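Household chores and arms: where does it stop working?
General discussion > Manipulation

grommet_11
Posted in February
I keep seeing claims that kitchen cleanup is close to solved. I do bench automation for a living (fixtured parts, known poses) and I don't see it. What does a current arm do at a sink when the items are not where the planner expects them? I'd like numbers from people who ran it, with the failures counted.

torquebudget
We ran 300 picks at a mock sink with the Lovis stack. Wrist camera, two-basin counter, mixed items: play vegetables, a metal pot, a clear cup. The rigid opaque items were fine. The clear cup accounted for most of the misses. Depth returns on it were bad from nearly every approach angle, and a dark glossy basin behind it made things worse. 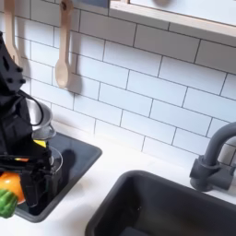
Gripper over the small basin, with the pot and the clear cup. Large basin at right.

torquebudget
The small basin is the hard one. Its walls reflect, and the arm puts its own shadow on the back wall. Our segmentation treated the shadow edge as an object boundary until we retrained on it. The large basin has matte walls and gave us very little trouble.

mill_and_lathe
So it can put away toy vegetables. Wake me when it scrubs a pan. Picking is a third of the job at most. The rest is contact force on a surface you can't see through suds, and I have yet to see a policy that handles that for a full load.

torquebudget
Agreed on scrubbing, we did not attempt it. I disagree that picking is the easy part. If the cup goes over, everything downstream is wrong.

kessel_run_pm
Shop-floor view. Nowakowski put an arm on our parts washer last year. It loads baskets, same geometry every cycle, and it has paid for itself. We tried the same arm on mixed returns and pulled it after 3 shifts. The arm was never the limit. Variation was. A home kitchen is mixed returns every day.

grommet_11
Cycle time on the sink picks?

torquebudget
Median 11 seconds per item, 30 if it had to regrasp. A person does it in one or two. I would not quote our figure to anybody buying on throughput.

plimwood_user
Throughput is the wrong measure at home. I have the Plimwood kit on a counter and don't care if it takes the whole evening. What I care about is how often I have to go in and reset it. Mine is too often to leave alone, mostly cable snags. What do you do about the loop at the wrist?

torquebudget
Leave enough slack for full wrist rotation and no more, then restrict joint limits in software. Ours still sticks out farther than I like. Keep it clear of the faucet lever.

mill_and_lathe
A cable that can catch on a faucet is my whole argument.

kessel_run_pm
It's an argument for routing the cable internally. Stirka does that on their smaller arm. Payload is lower, so check it against your heaviest pot full of water before ordering.

grommet_11
Thanks. I'm going to try the clear cup on our bench with polarized light and will post the miss rate here.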